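Kitchen rewiring at the Jolley Street building: what tenants need to know

Mar 19, 2019

The electrical work in the shared kitchens starts on the ground floor and moves up one floor at a time. Stener Electric has the contract. They did the stairwell lighting two years ago, so some of you will have met the crew already. Each kitchen will be closed for 4 working days. The second floor may take longer, as the old panel there has to come out before the new one can go in.

The reason for the work is simple. The kitchens were wired when a kitchen meant a kettle and a fridge. Most of them now have a microwave, a toaster oven, a coffee maker and at least one hot plate, all fed from the same two circuits. The breakers trip at lunchtime and somebody has to walk down to the basement to reset them. We logged 14 trips last month.

After the work, every kitchen will have a separate 15 amp circuit for the fridge, two 20 amp circuits for the counters, and outlets at both ends of the room. Please do not plug anything into the fridge outlet, even for a minute. A tripped fridge circuit on a Friday evening means spoiled food on Monday morning.

While a kitchen is closed, use the one on the floor above or below. Take your food out of the fridge the evening before your floor starts. Anything left behind will be moved to the Broven Room on the first floor, where there is a spare fridge, but we can't promise to keep track of labels. Mugs and dishes can stay in the cupboards. The crew will cover the counters but not the open shelves, so expect some dust there.

Power to the offices will stay on except for one short shutoff per floor, before 8 in the morning. You will get a note under your door the day before. If you run a server or a freezer, write to the building office now so we can work out a time with you.

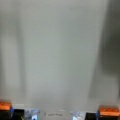
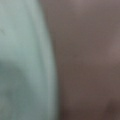
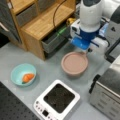
The cost is being paid from the building reserve and will not be added to your service charge this year. There is one exception. Tenants who asked for an extra outlet inside their own unit will be billed 200 dollars per outlet, on the July statement. If you asked for one and have changed your mind, tell us before the crew reaches your floor.

Extension cords will no longer be allowed in the kitchens once the new outlets are in. Lehner Property, who handle our insurance inspections, raised this at the last two visits. Cords still in use after the work is finished will be unplugged and left at the front desk for pickup.

The floor-by-floor schedule is posted next to the elevator and will be updated there if anything slips.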